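Paper Folding Gallery — Zaswood Craft Rooms

The Zaswood Craft Rooms offer a program in decorative paper folding for adults and older students. This page presents the material used in the introductory course, with notes for visitors and for those considering enrollment. 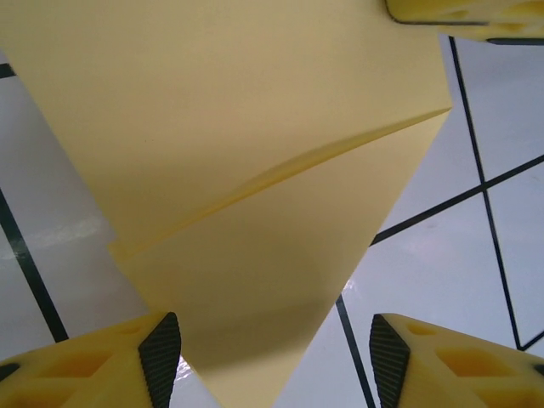
Large-format folding is taught before any small work is attempted. Participants begin with a full sheet and a single fold, made by hand and left unpressed, so that the behavior of the material can be studied. A sheet of pale yellow paper or thin card, folded over into two layers, shows how a long edge may keep a slight curve and a raised, wavy line, while the lower flap narrows to a point. Light colors are preferred at this stage. Shadows along a fold are easier to read on a matte surface, and uneven areas can be found and corrected before the next step.

About the Course

The introductory course is directed by Tiziana Bassi and consists of 10 sessions. Each group is limited to 30 participants. Sheets are supplied by Vonetti in two weights, and the heavier weight is reserved for the second half of the course. Bone folders and steel rulers are provided at each place. Participants may bring their own tools, with the exception of rotary cutters.

The sessions cover the following subjects:

Grain direction and its effect on the fold
Single and double folds in large sheets
Points, flaps and overlapping layers
Pressing, storage and display

Finished Work

Selected pieces are shown in the Ferri Room at the close of each course. The December display included 33 works, among them a group of wall panels made from the Fonine pattern. Panels are hung without glass — visitors are kindly asked not to touch them.

Enrollment

Applications for the next course are accepted until 17th March. Forms are available at the front desk and should be returned in person or by mail. Places are assigned in order of receipt, and applicants on the waiting list are informed in writing. The course fee includes all paper used in class. Additional sheets may be purchased at the desk during opening hours.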